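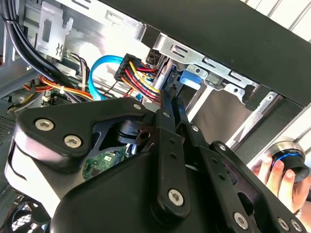
## Is it worth paying a firm to "manage" our Google reviews?

**Skála Repairs**, posted May 5, 2019

We're a two-person computer repair shop and we've had a salesman from Pandirik on the phone three times now. He says that for 589 a year they'll get customers to leave more reviews and "push down" the poor ones. We have 9 reviews, 2 of them bad, and one of those I'm fairly sure was meant for a different shop. He won't say how the pushing down works. Has anyone paid for this sort of thing and seen any difference? I don't mean a nicer graph, I mean more people coming through the door.

**jusum_cycles**

We paid 700 to a similar outfit in December. What we got was a monthly PDF and a text message that went out to every customer asking for stars. Some of ours were annoyed by it and said so. You can send that text yourself.

As for pushing down, ask him to put it in writing. My guess is that he means newer reviews showing first, and they may well do that without him. If he means filtering, so that only happy people get sent the link, I'd walk away – check the review site's own rules before you let anyone do that in your name. For the one you think is a mix-up, reply politely that you can't find the job in your records and ask them to ring you. Then report it. It might stay up anyway. Ours did.

**Musten Upholstery**

Depends what you charge, I suppose. We use a service and I can't say it has done any harm. Trade is up a bit, but we also moved to a road with parking, so make of that what you will.

Don't sign for more than a year.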